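Moving plates cross country - foam or paper?
Larow forum > House & Home

parnlow_pat
Moving in November, 604 miles. 20 dinner plates, all from my aunt. Foam sleeves or newspaper?

gethin9
Newspaper. Free. Works fine.

dru_k
No way, ink rubs off on teh glaze. Foam.

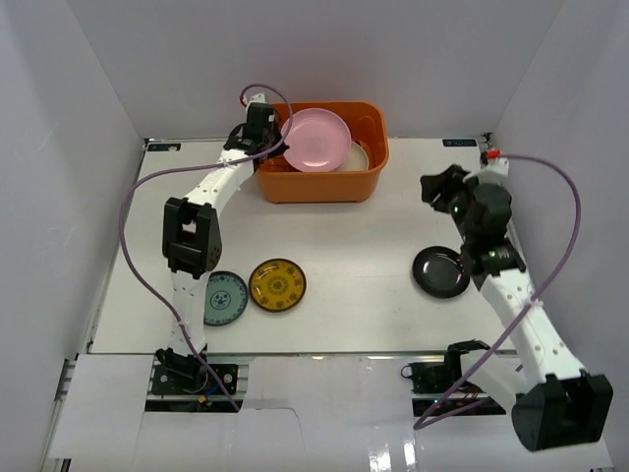
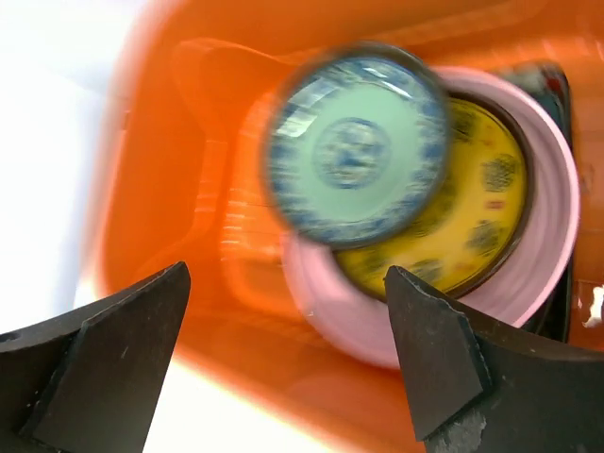
Paper vs foam matters less than how they ride. Stand them on edge, never flat in a pile. I'd pad between every one - a pink plate leaning in front of a cream one in an orange bin, like in the first pic, is rim on rim with any bump. Did 3 moves this way, no chips.

gethin9
Flat is fine if the box is small. Mine went flat, zero brokn.

parnlow_pat
OK foam, on edge. Ordering tonight.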